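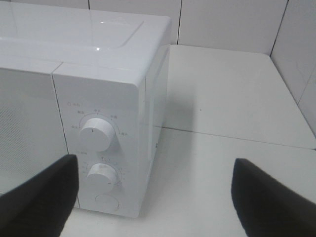

The two dials, power up top and timer underneath

Home | Ask | Browse topics | Kitchen & laundry | Sign in

Citach Community Help
Two-dial microwave with Chinese labels, what's what?
Asked Jun 24, 2023

Hi all! I've just moved into a share house in Jenddale and I'm thrilled to finally have a microwave on my own bit of bench. The catch is that the labels are all in Chinese, which I can't read. I've worked out that the top dial is power. The bottom one has numbers on it and I'm guessing minutes? I mostly want to reheat leftovers and the odd burger without turning the bun into a brick. Any tips very welcome!
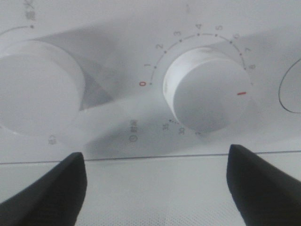 Also, there's a second lot of little numbers under the dial, with a 30 and a 35 in it. Is that seconds, or something else entirely?

3 answers

Answer 1 (45 likes)
Oh, I love these dial ones, you're going to have a ball with it! Yes, the outer numbers will be minutes. For short times, turn the knob well past what you want and then bring it back, as the clockwork is a bit vague down the low end. Mine won't ding at all if I go straight to one minute. The small numbers look like a defrost scale to me, but get someone who reads Chinese to check, or point a translation app at it. My old Clunia had its defrost marks by weight.
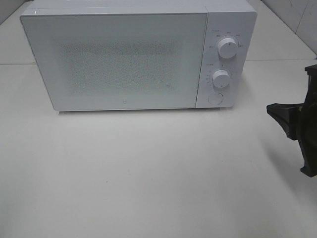

Leave some breathing room at the back and sides, and keep tea towels off the top. Don't run it empty either! If you leave the timer part way round after taking your food out early, wind it back to 0 or it'll start up again when you shut the door. The round button at the bottom opens the door.

Answer 2 (7 likes)
just use high for everything, 2 mins, works for me

Answer 3 (4 likes)
Please don't do burgers on high! Pull it apart first. Patty goes in by itself on medium, covered, until it's hot right through, then the bun for ten seconds or so wrapped in a bit of paper towel.

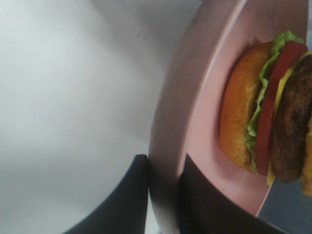

Lettuce and tomato stay on the bench the whole time and go back in at the end, nice and crisp. Cheese can ride on the patty for the last little bit and it goes beautifully melty. I do this every Friday-pub-leftovers lunch and it's a ripper!! Check the plate is microwave safe too, some of the pretty coloured ones get hotter than the food.

Share (4) | Comments (7)

Contact us | © Citach Community Help | Back to top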